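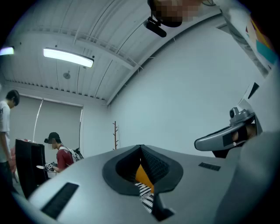 Hand-held gripper during setup, camera angled up toward the ceiling lights.

Sun 27 October
Posted by the Runinska notebook

Most of the error in our hand-held demonstrations came from time alignment, and I spent the better part of September blaming calibration for it. These are my notes on how the two got separated.

The pipeline, Vemangate, takes video from the gripper camera, estimates a camera trajectory, and pairs each pose with a finger width. A policy is then trained on those pairs. If the width signal lags the image by a few frames, the policy learns to close late. If the camera intrinsics are off, it learns to reach to the wrong place. On a real arm both look the same: the fingers arrive near the object and miss.

The test was simple. I took 64 demonstrations of one task (pick up a cup, set it on a saucer) and trained the same policy three ways. Run A used the original calibration and original timestamps. Run B used a new calibration from a checkered target, with more views near the image corners, where the distortion model is weakest. Run C kept the old calibration and shifted the width signal by 2 frames.

Run B was slightly better than A on placement and no better on grasping. Run C fixed most of the missed grasps. Combining the new calibration with the shift gave a further small gain, mostly on the saucer step, and I would not defend that difference with the number of trials I have.

I found the shift by opening and closing the fingers 10 times at the start of a session and cross-correlating the logged width with finger position in the video. The peak is clear if the motion is quick and uneven. Steady, periodic motion gives several peaks of nearly equal height, and I picked the wrong one twice before I noticed.

Two things are still open. The offset drifts over long sessions, by an amount I can measure but not explain. Trajectory estimation also degrades when the view is mostly blank wall or ceiling — few features, and bright fixtures that pull the exposure down. Rana, our filtering script, now drops any segment with fewer than 200 tracked points. That threshold was set by eye on a handful of recordings and probably discards usable data.

The next run uses the Sitodura task set, which has more wrist rotation and should be harder on both counts. I'll post the offset plots once the axis labels are fixed.

Contact | © Runinska notebook | Back to top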